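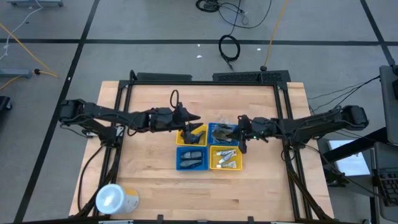 Zineb El Khatib reckons the bins are the whole trick, and that if we'd let the arms drop things straight onto bare wood we'd still be crawling around the floor picking them up. She said so at the bench in January, and I've come round to her view, so most of this section is about bins.

4.2 The Kurnimstead build

Figure 3. The sorting bench at Kurnimstead, with both arms over the four bins.

We put the bench together in the shared workshop at Kurnimstead, mostly on weeknights, and mostly with stuff that was already on the shelves (the aluminium extrusion came out of Zineb's old printer enclosure, which I still feel a bit bad about). The frame runs along the edges of the tabletop and carries one black arm on each side. We tried standing the arms on the wood first. Don't! Every quick move shook the table, the bins crept, and the positions we'd saved the night before were no good by morning. Once the arms were bolted to the frame we could leave the thing for a week and come back to it without fiddling.

The bins are plain plastic, two yellow and two blue, set out two by two with the colours crossing on the diagonal. I wanted all the yellow on the left and all the blue on the right, because it looked tidier to me. Zineb talked me out of it. With my layout the software (we call it Jirnum) could get a decent score by learning "yellow means left arm" and never bothering with what was in the bin at all. Crossing the colours took that shortcut away, and the score fell in a hurry, so she was right and I owed her a coffee.

We were just as casual about what goes in them. White tubes with yellow and red on them in one, a pair of dark grey rounded things in another, something crinkly in clear plastic in a third. The clear wrap is the nasty one. It shines, it folds differently every time, and the fingers tend to pinch a corner of it and call that a grasp. We logged 500 tries on hard items and 700 on wrapped ones, purely so the wrapped ones would get a fair go.

Both arms share the middle of the table, so they can bump into each other. Danomine, the planner we started with, dealt with this by making one arm wait, and you'd sit there watching it wait. We swapped to Geagea, which lets both work over neighbouring bins as long as the wrists keep their distance. It took 11 evenings to get the distance right, and I'd budgeted 3.

The laptop and screens live on the grey table off to the right. Cabling is the part I'd redo. There's still a fair bit of it on the floor, and the next version gets a proper tray under the frame before we add anything else.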